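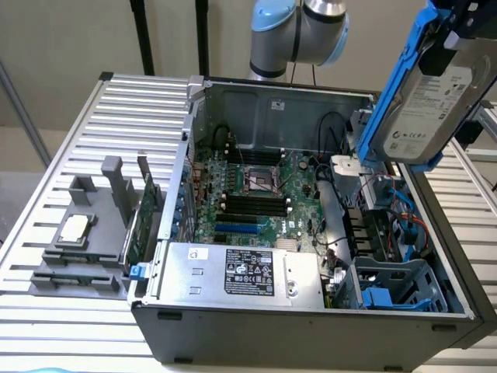 Our project is the setup of a disassembly cell for used office computers. I worked on the gripper and the fixture, and my partner Jhair Escobar wrote the motion program. The order of parts took us a long time to decide. The hard disk leaves the case together with its blue caddy, so the fingers can hold the caddy and do not press on the drive itself. The processor has its own place in the gray holder at the left of the case.

Setting the two arms
Both arms work over the same case, and in March they touched each other 2 times. After this we gave each arm a waiting position. The drive stands upright in the fixture, next to the expansion card, and the arm with the black gripper must stay higher than both when it waits.

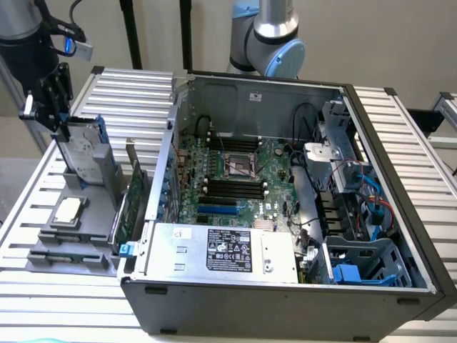

Care of the fixture
The fixture is printed. Every pocket must be brushed clean before the zero point is taught again. We check the teaching with the wrist camera, where the blue fingers should be inside the slot at the right of the processor.
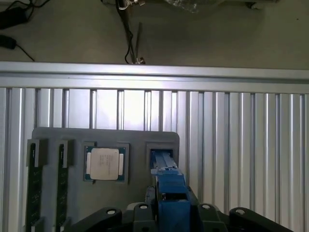

Remaining work
The finger screws need a check each week. Mr. Jericho Galang will continue with the cable routing.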